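How a Robot Arm Learns to Fold

Level: ages 9 to 12
Words to know: demonstration, label, model, joint

A calculator is given rules. If you press 2, then plus, then 2, it follows the rule for adding. Many robots in factories work in a similar way. A programmer writes down where the arm goes, and the arm goes there every time.

Folding is hard to write down as rules. A flat sheet bends when it is touched. It slides, springs back and curls at the corners. A list of rules long enough to cover all of this would take years to write. For jobs like folding, engineers collect examples and let a computer program find the pattern in them. The program is called a model. 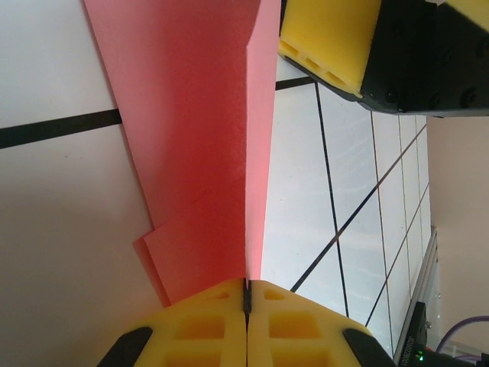 One example of a job, recorded from beginning to end, is called a demonstration. A person guides the robot's arms through the job while a computer saves what the arms do. At the Sallar workshop, the person sits at a pair of small control arms, and the two robot arms copy every movement. When the job is folding, a demonstration has to include the grip itself: how far the two yellow finger pads close on the pink sheet, and where along the folded edge they pinch it. If the pads miss the edge, the recording is still saved, but it gets a different label.

What is saved?

Three kinds of information go into each recording.

Pictures. Small cameras near the grippers record what is in front of the fingers.

Joint angles. A joint is a place where the arm bends, like your elbow. The computer writes down the angle of every joint many times each second.

Gripper opening. This is a single number. It is large when the fingers are apart and small when they are together.

All three must carry the same clock time. If the pictures run late, the model will connect the wrong picture with the wrong movement. Checking the clocks is the first task of the day.
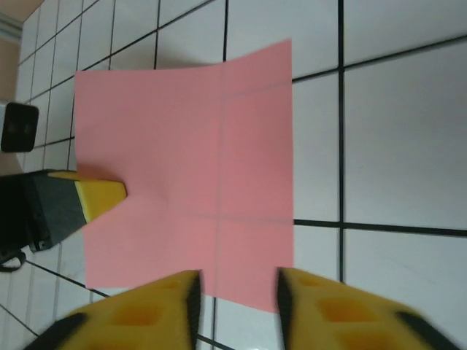 Text: Mafalda Tavares
Science check: Toon Postma
Updated Sat 26 July

Why use two arms?

Try folding a sheet of paper with one hand. The far side moves when you push the near side. With two hands, one can hold while the other works. Robot arms share the job in the same way. One fingertip presses on the sheet, and the other gripper is free to reach for an edge. The model has to learn both parts, and it also has to learn when they change over.

How many examples are enough?

There is no fixed answer. The folding set at Sallar is named Prornanon, and it holds 882 demonstrations. The first model was trained on only 40 of them. It could fold a sheet placed in the middle of the table, but it failed when the sheet was turned a little to one side. The 40 demonstrations had all started with the sheet in the same position, so the model had no examples of anything else.

After that, the operators changed the starting position before each recording. They moved the sheet left, right, closer and farther away. They turned it. Sometimes they used a sheet that already had creases in it. This is called adding variety.

What happens to the mistakes?

Each recording is watched by a second person, who gives it a label. So-yul Bae labels the folding recordings. She uses "complete," "recovered" and "stopped." A recovered recording is one in which something slipped and the operator fixed it. These are useful, and the model trains on them along with the complete ones. Stopped recordings are kept in a separate folder and are not used for training.

Testing the model

Some demonstrations are never shown to the model. They are saved for testing. The robot is also given 11 starting positions that do not appear in the training set, and it tries each one twice without a person at the controls. The next test of this kind is planned for September.

Try it yourself

You need a square of paper and a partner. Close your eyes. Your partner tells you how to fold the paper in half, using words only. Write down every instruction your partner gives. Then open your eyes, watch your partner fold a second square, and copy it. Compare the two folds. Which way of learning took fewer tries?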